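Chapter 8
Planning While Carrying: From Rooms to Joint Angles
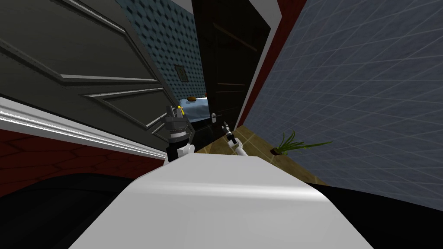 Why does a mobile robot need more than one planner to bring an object from one room to another?

Because the trip mixes decisions of very different sizes. Choosing which room to visit next is a choice among a handful of options, and it can be made once and left alone for a minute. Choosing how to bend an elbow on the way past a door handle involves many continuous numbers and may have to be redone several times a second. A single search over all of it at once is possible on paper and hopeless in practice, so we split the work into layers and then spend a lot of effort getting the layers to talk to each other.

That last part is the subject of this chapter, and it's my favorite material in the whole book. In Chapters 5 through 7 you built the pieces one at a time: a grid planner for the base, a sampling planner for the arm, and a grasp checker that could say whether a pair of fingers had a reasonable hold. Each of them worked on its own test problems. Now we put them in one program and send it through a house, and all sorts of interesting things start to go wrong!

8.1 The carrying problem

Let's state the task in the plainest terms. The robot has a mobile base and two arms. One gripper is holding a small object. There is a goal, which might be written as "the object is on the bed in the far bedroom." Between the robot and the goal there is a hallway, a doorway or two, and whatever happens to be standing on the floor.

With empty grippers, you can fold both arms in close and treat the robot as a disk. The base planner from Chapter 5 does exactly this. It inflates every obstacle by the radius of the disk and searches the free cells that remain. It's fast, it's simple, and for an empty robot it is very hard to beat.

Carrying breaks the disk in two ways. First, the arm may not be free to fold. A cup of water has to stay upright, a tray has to stay level, and even a small dry object may slip if the wrist turns through a bad angle. Second, the outline of the robot now changes with the arm pose. A gripper held out in front adds length, and that length swings through a wide arc whenever the base turns. A hallway that was easy to drive down may be impossible to turn around in.

Students usually try one of two repairs. The cautious one is to make the disk bigger until it covers the outstretched arm. Try it on the Clurnorau floor plan that comes with the exercises and you'll see every doorway close up at once. The planner reports that no path exists, and it is perfectly right about the world you described to it. The bold repair is to leave the disk alone and hope. This one finds a path every time, and some of those paths put a gripper through a door panel.

What we want is a footprint that depends on the arm pose, and a planner that knows it is allowed to change the arm pose to get a better footprint. Keep that sentence in mind, as nearly everything in Sections 8.3 to 8.5 comes out of it.

8.2 Three layers and what they say to each other

The software in this chapter is organized into three layers. You'll see other arrangements in other books, and some have two layers or five, but three is a comfortable number for learning.

The top layer is the task planner. It works with symbols such as "robot in hallway," "door open," and "object held in left gripper." Its actions are things like "go through doorway" and "place object." It has no idea how wide anything is.

The middle layer is the route planner. It takes one symbolic action and turns it into a path for the base, along with an arm pose for each stretch of the path. This is where the footprint lives.

The bottom layer is the motion layer. It takes a short piece of the route and produces joint commands, checking for collisions with the full shape of both arms.

Going down through the layers is the easy direction. Each one hands a smaller problem to the next. Coming back up is where beginners' programs fall apart. Suppose the motion layer can't get the right arm past a door handle. What should it say? If all it returns is "failed," the route planner has nothing to work with and will often propose the same path again. I once watched a student program ask for the same impossible turn 670 times before the time limit cut it off. Each request was handled correctly, too.

A useful failure message has a place, a body part, and a cause. In our code it looks like this:

 status: blocked
 at: doorway_2, path step 14
 link: right_gripper
 against: door_handle

With that much information the route planner can do something smart. It can ask for the right arm to be tucked before step 14, or it can shift the path toward the other side of the opening. If neither helps, it passes a shorter message up to the task planner: doorway_2 can't be used while the arms are in this state. The task planner might then decide to set the object down, or to take another way around.

Notice how the message gets shorter and more abstract as it climbs. Step 14 means nothing to the task planner, so it never sees it.

8.3 A first look at pose-dependent footprints

The full treatment starts in Section 8.4, but the idea is simple enough to sketch now.

Pick a small set of carrying poses ahead of time. The Keskinen library that we use in this chapter stores them in a table, and the default table has eight entries, from "both arms tucked" to "left arm high and forward." For each pose, project the shape of the whole robot down onto the floor and store the outline. These outlines are computed once, before any planning begins, and looked up after that.

The route planner then searches over position, heading, and pose index. Driving forward is one kind of move. Switching from one pose to another while standing still is a second kind, and it carries a cost. If you make that cost too low, the robot fidgets its way down the hall, tucking and untucking at every step (it's very funny to watch, and worth doing once). If you make it too high, the robot takes long detours to avoid moving its arms.

You may be wondering about height. A flat outline treats a gripper held up high as if it reached all the way to the floor. A potted plant on the tiles and a gripper well above its leaves would be reported as a collision, even though the two could pass with plenty of room. The fix is to cut the robot into horizontal slices and store one outline per slice. Two slices already help a great deal. Four are enough for every house in our set.

Doors need special care. An open door is a tall, thin obstacle whose position depends on its hinge angle, and it shows up in every slice at once. It also has a handle sticking out, which a coarse map will often miss. We'll model each door as a panel with its own angle and attach the handle as a separate shape.

8.4 Why we work in simulation first

Every exercise in this chapter runs in Gevum, the same simulator you set up in Chapter 2. You may be eager to move to hardware, and I understand the feeling! Still, a simulated house gives you something that a real one can't: you can run the identical trip again with one number changed and know that nothing else moved.

It also gives you exact answers to compare against. Your perception code will guess the angle of a door from camera data, while the simulator knows the angle to as many decimals as you care to print. Log both. When a plan fails, the first question to ask is whether the planner was wrong or whether it was handed a wrong door. Without the logged values you can lose an entire afternoon to that question.

There are limits, and you should learn to be suspicious of them. Contact between fingertips and a small object is one of the weakest parts of any simulator. A grasp that holds perfectly on screen may depend on a friction value that somebody typed in years ago. For this chapter, treat a stable grasp as a given and put your attention on the route. Chapter 11 returns to contact and takes it seriously.

The exercise set, which we call Ima, has 1005 carrying tasks spread over a range of floor plans. You don't need to run them all while you develop. A subset of 400 is marked for practice, and the rest should stay untouched until your planner is finished. Please do hold to this. It is very easy to tune a pose-switching cost until it fits the practice houses beautifully and nothing else.

8.5 Before you go on

You should be comfortable with three things from earlier chapters. Review A* search with a custom cost (Section 5.3), forward kinematics for a single arm (Section 6.2), and the collision checker interface (Section 6.6). If the last one has faded, reread it now, as we extend it almost immediately to take two arms and a held object.

A word about the held object. Once the fingers close on it, the object becomes part of the robot as far as the collision checker is concerned. It must be added to the gripper's shape and, at the same moment, removed from the list of obstacles. Forget the first and the robot will happily scrape its cargo along a wall. Forget the second and every plan fails at step zero, with the robot reported as being in collision with the thing in its own hand. Both mistakes are extremely common, and the second accounts for more late-night messages to the course forum than anything else in the book.

Start by loading the hallway map and printing the footprint for each of the stored poses. Draw them on top of one another at the same base position, facing the same way. Then rotate the base a quarter turn in small steps and draw them again. Look for the poses whose swept area grows the most, and write down which of them you would choose for driving straight and which for turning. We'll compare your choices with the planner's in Section 8.6.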